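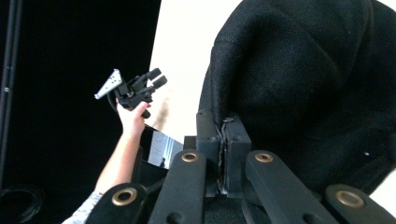 Black cloth, white wall: setting up the back room

29th October

I have wanted a proper dark backdrop for a long time. Up to now I've been taping a bedsheet to the bookcase, and the sheet is navy, and it shows. So this month I cleared one end of the back room and set the black up against the white wall.

The cloth is the heavy matte sort from Derden. I ordered it 3000 mm wide and paid for the hemmed edge, which I would do again. It came folded into a square and the creases took two evenings to hang out. I tried the iron on a corner first and it left a shiny patch, so I left the iron alone after that. The shiny patch is now at the bottom, facing the skirting board.

The stand is a thin black pole from Liso with clamps up the side. It is light, and I don't fully trust it, but it goes up and down easily and it fits behind the door when I'm done. I did look at the Grullari one. It costs a good deal more and the feet are wider than the gap I have.

A few notes for anyone doing the same in a small room:

The white wall throws a lot of light back. With a lamp pointed anywhere near it, the black goes grey along that side. Turning the lamp away by a hand's width sorted most of it.

Anything glossy will pick up the wall as pale streaks. Sometimes that's nice. For the Haddadin teapots it wasn't, and I ended up hanging a spare bit of black on the opposite side.

Black fabric on black fabric is hard. Texture only shows if the light comes in low from one side. If it comes from the front you get a hole with an outline.

Cables. I coil them on the floor in the corner and then can't find them, as the floor is dark as well. I've put a bit of yellow tape on the plug ends.

The white wall needs a coat of paint. There are marks on it from when the desk was there, and they come up as tan smudges once the lights are on. I have 2 tins left from the hallway and I think it's the same white, though the label has gone.

The whole thing takes me 16 minutes to put up if the pole is already in the room -- longer if I have to move the ironing board. I'd like to leave it up until December, when we need the room for the spare bed. Next job is the paint, and then a second clamp for the top corner, which sags.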